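Notes on a Shared Kitchen
8 Jun 2020

Since March the members of our household have taken all meals at home, and a few habits have been set down in writing. Stone counters are the first subject. 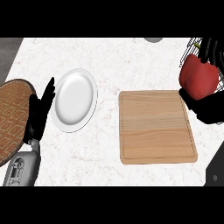 Pale counters with fine veining.

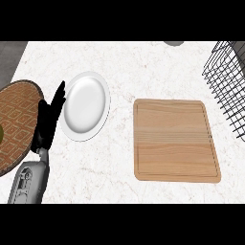

Weerasinghe House Kitchen Club

Marble is marked quickly by lemon juice, vinegar and wine. Spills are to be blotted at once – wiping spreads them – and the spot rinsed with plain water. Vinegar sprays are not permitted.

The counter was last sealed with Ninareo, in 2 thin coats, left for 60 minutes between them. The tin gives a drying time of 40 minutes, which we found too short in damp weather. One tin lasted us around nine months.

Members who prefer Zollton may raise the matter before the next order is placed. The soft cloths are kept in the drawer beside the sink.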